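4.3 Comparing two grippers on the same bin

Before you start, both arms must be fixed on the front rail and the Clunach controller must show state Ready. Do the test first with the left arm only, then with the right arm only.

1. Put the bin between the two arms, where both of them can reach it.
2. Place one test part inside the bin.
3. In the Furnar menu, open Gripper Trial and choose Left.
4. Set the closing force to 49 and the number of cycles to 104.
5. Move the arm by hand control until the finger is inside the bin, then press Save Point.

Note: Save the point again each time you change the fingers. The old point stays in the memory and the software does not warn you.
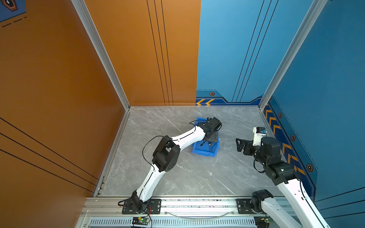 6. Keep the other arm in its waiting position, with the gripper open.
7. Press Run. The trial stops by itself after the last cycle.
8. Write down the value "Missed" and repeat from step 3 with Right.

CAUTION: Do not put your hand in the cell during Run. If a cable becomes tight at the elbow, press Stop and give it more length.

If error 215 appears, the wrist camera has lost connection. Check the plug at the camera side, then restart the controller. For error 2225, please see section 7.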